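Why Are Bins Ribbed?

A flat sheet of plastic bends easily. Fold it into ridges and it gets stiffer, with hardly any extra weight. Engineers call these ridges ribs. A yellow bin can have them in its front wall.
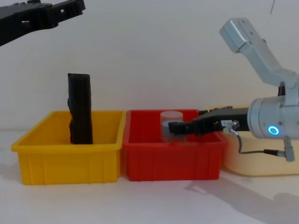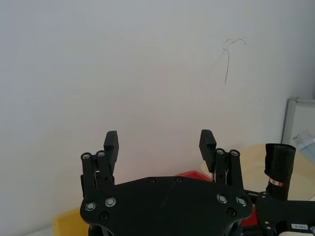 Try It With Paper

1. Lay a flat sheet of paper across two books. Put a coin in the middle - the sheet sags.
2. Fold the sheet back and forth like a fan.
3. Lay it across the books again, with the folds running from book to book. Add coins one at a time until it bends.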